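Home | About | Notes | Archive | Contact
Search this site... Go
Print this page | E-mail this post

Teaching by Hand: Notes on the Table-Setting Sessions

Dec 31, 2023

The table-setting work at Haruna has now reached a point at which a written account may be useful to other small groups. I have kept this blog as a personal record of that work, and the views given are my own. The formal report belongs to the project and will be issued separately.

The purpose of the sessions was to collect demonstrations of simple household tasks performed by a pair of robot arms under the direct control of a person. The operator holds two hand controllers, one for each arm, and the arms on the table follow. Every movement is recorded together with the camera view. A policy is then trained on the recordings and tested on the same task without an operator.

We set a target of 400 accepted demonstrations for the first task family. The word "accepted" requires some explanation. An attempt is accepted when the task has been finished, when neither arm has struck the table or the other arm, and when the operator has not paused for longer than the time allowed. An attempt which ends well but includes a long hesitation in the middle is set aside. Early in October we kept such attempts, and the first trained policy learned to hesitate as well. It would approach the plate, stop above it, and remain there for several seconds before going on. The behavior disappeared after the slow recordings were removed and the training was repeated.

Operators were asked to complete a training period before their recordings were counted. Under the Navstead schedule, which we adopted with small changes, a new operator performs 80 practice attempts that are not used for training. Several people considered this number too high. My own view is that it is close to correct. The most common fault in a new operator is over-correction: the hand moves, the arm follows a moment later, and the operator, seeing no immediate response, moves the hand further. This habit fades with practice, but it does not fade quickly, and it is plainly visible in the recorded motion even when the task itself is completed.

A second fault concerns the use of two arms. Most people favor one hand. In the recordings of a strongly right-handed operator, the left arm may stay idle for the whole attempt, and a policy trained on such data makes little use of it. We therefore wrote the task instructions so that each arm has a part to perform. The instructions are short and are read aloud before each block of attempts.

The objects are a cloth, a plate, and a cup. They were chosen because they present different difficulties. A cloth changes shape whenever it is touched. A plate is wide and low, and the gripper must meet it at the rim. A cup is simple to grasp but can be knocked over by the other arm during an unrelated movement, and this was the cause of a large share of our rejected attempts.

The instructions permit the operator to place the cup at any point near the upper right of the plate. I was at first in favor of a fixed mark on the table. Others on the project held that a fixed mark would produce a policy able to serve one spot and no other, and they were correct. Starting positions are now varied between attempts, within limits written on the session sheet. The cloth is also not required to lie perfectly flat. A small amount of rumpling is accepted, as it would be in any dining room.

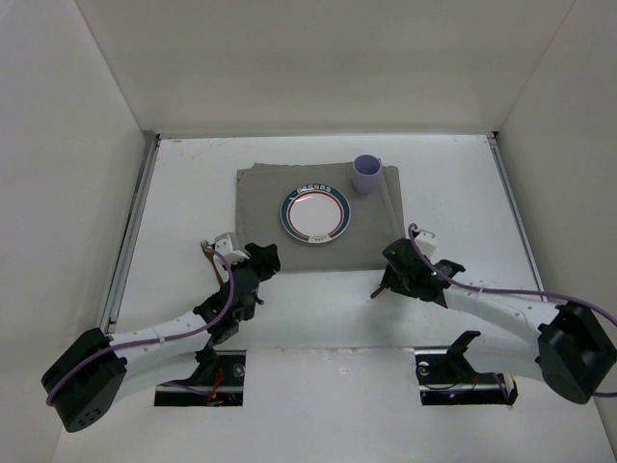

Domenica Bachmann wrote to me after reading a draft of this post to say that variation in the starting positions is of limited value if every demonstration is given by the same person. In her experience with Tandix, a policy trained on a single operator carried that person's manner of approach into every attempt, including a wide swing of the wrist that served no purpose. She advised that no block of recordings be closed until a second operator had contributed to it.

I have considered this advice with care and agree with the larger part of it. Our accepted demonstrations come from 8 operators, but the division among them is uneven, and 2 of those operators account for more than half of the total. The next collection period will set an upper limit for each person. I am less certain that differences in manner are always helpful. Where one operator straightens the cloth before touching the plate and another leaves it alone, the policy receives two different lessons from nearly the same view, and in our tests it sometimes began one and finished the other. We have since agreed on the order of the steps and left the path of the arm to the operator.

A note on session length is also in order. Remote operation is tiring in a way that observers tend to underestimate. The attention needed to judge depth and to keep both grippers in mind is considerable, and the quality of the recordings declines well before the operator reports being tired. We now limit each block to 30 minutes, followed by a rest of equal length. The rejection rate fell after this rule was introduced — though the operators had also gained experience by then, and I would not claim the full effect for the rule alone.

Teaching by direct hand guidance, in which a person takes hold of the arm and moves it through the task, was tried under the earlier Prutamwood arrangement. It has the advantage that the teacher can feel contact with the table. Its disadvantage for our purpose was that the teacher's hands and sleeves appeared in the camera view throughout, and they are absent when the arm later works alone. For tasks that do not depend on a camera, I would still recommend it.

Readers who wish to compare session sheets may write to me through the contact page. The sheet for the cloth, plate, and cup task is being revised to include the limit on each operator's share, and I will send the revised copy when it is ready.

Print this page | E-mail this post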